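Packing bench two: bar won't stay put over the bag
Posted August 5, 2022 by Seul-gi Kwon, Honance bench support

Hello Graziella, and thank you for being so patient with us! Sun-ja and I went through your ticket together over a long coffee. She packed by hand for years before the grippers came, so she knows just what you mean about missing the feel of a thing in your fingers. 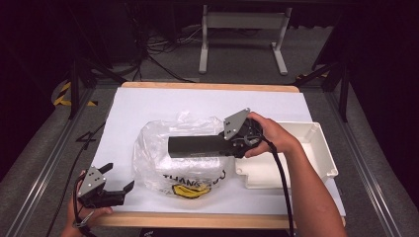

Your note said the late crew gets sore wrists and the early crew doesn't. Bok-nam asked both, and the early crew swaps sides every 40 pieces, so let's have everyone do that for now. I've also put Hwa-young down for a second training hour, as she asked (good for her).

On the slipping, please try closing on the wide part first and pausing before you lift. 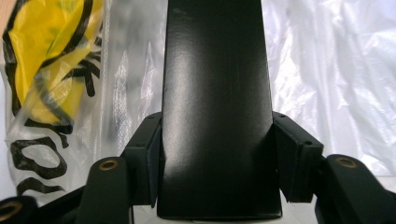
Both pads on the black piece, near its widest section.

The trays are a separate worry. I'd go slowly near the notch, and do tell me if the crew would sooner handle those by hand. We can leave that step to people, and I'd be glad to. 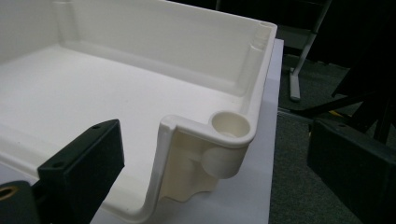 Cream tray, notch and corner post.

Status: open, waiting on Graziella.

Contact bench support | © 2022 Honance | Back to top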